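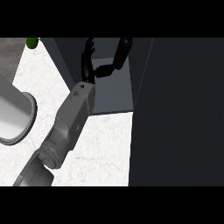

Sim view, arm at the dark cabinet panel, gripper open

Forum: Shop Floor > Robots and Automation
Thread: anyone else's plant moving people from the line to the sim desk?

bellis_bench
16 March 2020
Ok so quick one, on break. I do cabinet assembly and fit check at Wirwood, kitchens mostly. Management bought into Stultine last fall, meaning arms that open doors and reach into the carcass for the fit check so we don't. Before any of it goes on the floor they run it in simulation. Screen grab up top is from the run they had going this morning. Marble counter, cabinet, one of the arms.

Four of us got pulled off the line to sit and watch these runs and mark them good or bad. Same pay so far. No more kneeling, my knees are thrilled. But the job title changed to "task reviewer" and no one can tell me what grade that is. Anyone been thru this?

dovetail_400
Get the grade in writing. Today. We went thru this at Furnent, different software, same story. Title changed in October, pay review came after, new title had a lower ceiling.

kerfuffle
How many runs do they expect per shift? That's the number that matters imo.

bellis_bench
166 per shift. Most are short. You watch, you hit good or bad, type a reason if bad. First week I was at maybe half that. My eyes are shot by lunch.

kerfuffle
166 is nuts. Ask for a break schedule like inspection has. We got 10 min off screen every hour and the error rate came down.

offcut
Devil's advocate. Sitting in a chair clicking good/bad vs hanging doors all day? I'd take it. I hung doors 19 years, both shoulders done. Let the arm have it.

dovetail_400
Sure til the clicking's done too. What do you think the good/bad marks are for? You're teaching it.

offcut
And? Somebody teaches it or somebody else's plant does. Wirwood's not going to skip it because four guys felt weird.

bellis_bench
Both kinda right. What bugs me is smaller. When I reviewed a door by hand I'd feel the hinge bind before I saw anything. On screen there's no feel. I marked a bunch good last week that a guy on the floor said would've chewed the hinge plate. So now I'm wrong on paper and there's a record of it with my login.

mortise_n_tension
Engineer here, not at your place. That's a legit gap and you should report it, not eat it. Ask if they can show you contact force next to the video. Most sims have that number already, they just don't put it in the reviewer window. Also who decided the camera angle? In your grab the gripper is spread wide up top but I can't see the door pull at all, just a big dark panel. I wouldn't want to call that one good or bad from that view alone.

bellis_bench
Never asked about angles tbh. There's two arms and in this view you only get one. We have a button for the other view but it takes ages to load so people skip it. With 166 to do you skip it.

mortise_n_tension
Right there's your argument for a lower count. Put it in those words.

kerfuffle
^ this. Don't say "too many," say "the second view doesn't get opened at this count."

tallboy
Other side of it, I'm still on the line at a shop doing the same switch. Nobody asked US anything. The reviewers got chairs and we got 40 extra doors a week to cover for them. Couple of ppl aren't talking to the reviewers at lunch now. Just saying it goes both ways

bellis_bench
Yeah we've got some of that. Not great. I offered to swap every other week and my lead said the logins are per person.

offcut
So they add a login. That's a five minute job, lead's being lazy

dovetail_400
Or they don't want swapping bc then everybody has the same grade question.

offcut
Not everything is a plot man

dovetail_400
Didnt say plot. Said get it in writing.

bellis_bench
Update, end of shift. Asked HR for the grade, they said it's "being aligned." Asked about the force number, the Stultine guy said he can turn it on, wants a list of which runs I wasn't sure on. Going to do that tomorrow. Count stays 166 for now. Swap is a maybe.

tallboy
push on the swap pls

kerfuffle
Keep your own copy of that list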